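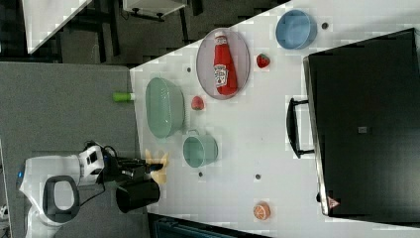
Progress report, Belholm Animal Shelter
Submitted to the Bassi Fund
Period ending 31 July 1999

1. Intake and adoption

Your grant for the year pays for spay and neuter surgery, the second isolation room and part of the feed bill. We are reporting on the first two now. Feed will be covered in the October report, when the supplier's statements are in.

The shelter took in 95 dogs during the period. Most were strays picked up by county animal control, and the rest were surrendered by owners. Surrenders went up after the apartment complex on Danum Road changed its pet rules in the spring. Several of those dogs were older and had lived indoors all their lives, and they have been slow to place. Two of them are still here and are being walked separately from the kennel dogs.

Adoptions kept pace with intake until the end of June and then dropped off, as they do every summer. We extended Saturday hours to 5 p.m. to see if it would help. Foot traffic was better but we can't yet say the same for completed adoptions.

2. Surgery

All dogs adopted in the period were altered before leaving, except for 20 puppies that were too young. Their adopters signed the return agreement and paid the deposit. We call each household when the puppy reaches the right age. This is slow work and we would like to move it to a mailed reminder, with a call only if there is no answer.

Surgery continues at the Brollham clinic under the same terms as last year. The clinic cut our slot from two mornings a week to one for most of June while its second table was being repaired. We are back to two mornings now. The backlog from June has been cleared for females, and the last of the males are booked.

3. Isolation room

The framing, drain and floor are finished. The floor had to be poured a second time in one corner where it sloped away from the drain. The contractor did this at no charge to us, but it cost us most of three weeks.

The exhaust fan is the one large item outstanding. The model in the original quote was discontinued and the replacement needs a wider duct. The difference is $3402, and we are asking to move that amount from the equipment line, where the second set of stainless cages came in under budget. A copy of the revised quote is attached. We have not signed it and will wait for your answer.

Until the room opens, new arrivals with a cough are being held in the old grooming area. It has its own door to the outside but no separate air supply. We had one run of kennel cough in May, which spread to the east row - all of those dogs recovered.

4. Staffing

The part-time kennel position was filled in May. The evening position is still open. We have advertised it twice and had one applicant, who took another job. Evening feeding is being covered by day staff on overtime, and that line will run over if nothing changes by October.

5. Next period

Install fan and duct, if the transfer is approved
County inspection of the isolation room
Fill the evening position
Report on feed costs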